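Can a machine do the washing-up yet? An engineer gives a straight answer

16 Jan 2019

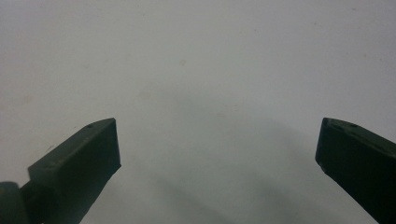
The two fingers of the hand-held gripper, wide apart over a pale surface.

The engineer who runs the handling work at Godinho has been asked the same thing at every family meal for years, and has stopped softening the reply. "No. It can't do your washing-up. It can do parts of it, on a good day, if you let me choose the plates."

Godinho makes gripping tools and the software that goes with them. The firm has 19 staff and takes on two sorts of work. One is household chores, under a project called Femness. The other is shop-floor work for Warell, a chain of hardware shops that wants shelves tidied and refilled outside opening hours.

Both begin in the same way, with a person holding a gripper in one hand and doing the job with it. The tool has two blunt fingers that open and close, and a camera that looks out over them. The recordings are used to teach an arm the same movements.

"People expect us to start with the arm," the engineer says. "We start with somebody wiping a table for a whole morning. If a person can't do the job with two stiff fingers, I'm not going to get an arm to do it."

That rule has already struck several chores off the list. Fitted sheets went early. So did peeling anything. Folding towels stayed in, and so did loading cutlery, although forks lying flat on a worktop still cause trouble. "A fork on a flat surface is a horrible object. You can't get under it. You and I use a fingernail and never think about it."

The Femness set now holds 3,639 recordings. I asked whether that was a lot.

"It sounds like a lot. Then you look at what's in it and 421 of them are cups. We're very good at cups."

The shop work is going better, and the engineer puts this down to boxes. Stock arrives in packets with flat sides, the shelves are all one depth, and the lighting stays the same. At home a mug may be on the draining board one day and under a newspaper the next. Pale things on pale surfaces are hard for the camera too, and so are shadows, including the one thrown by the gripper itself.

"For a long time it would slow down over its own shadow. It had learnt that dark patches were things. We had to go back and record under different lamps — desk lamps, ceiling lights, a window with the blind half down."

Warell has a trial planned for April, in one shop, on two aisles. The arm will pull packets forward to the front of the shelf and leave anything it is unsure of. A member of staff will go round afterwards and do the rest. The engineer doesn't expect that to save any wages in the first year and says the chain has been told so.

What about the machines already on sale? The engineer has a robot vacuum at home and likes it. "It does one thing and it stays on the floor. Lifting is where the money goes. As soon as you pick something up, you can drop it."

There are rival approaches. Nasau, a smaller outfit that Godinho sometimes shares parts with, is working on a hand with more fingers and softer tips. The engineer has tried it and was impressed by how it held an egg, less so by how long it took to repair. "Ours is two lumps and a hinge. If one breaks, I can fit another before lunch."

I asked for a date when a family might buy something that clears the table after dinner. There was a long pause.

"Clears it, or clears most of it? Most of it, slowly, with someone in the room, I'd say within ten years. I wouldn't let it near the good glasses."

And the ironing?

"Buy shirts that don't need it."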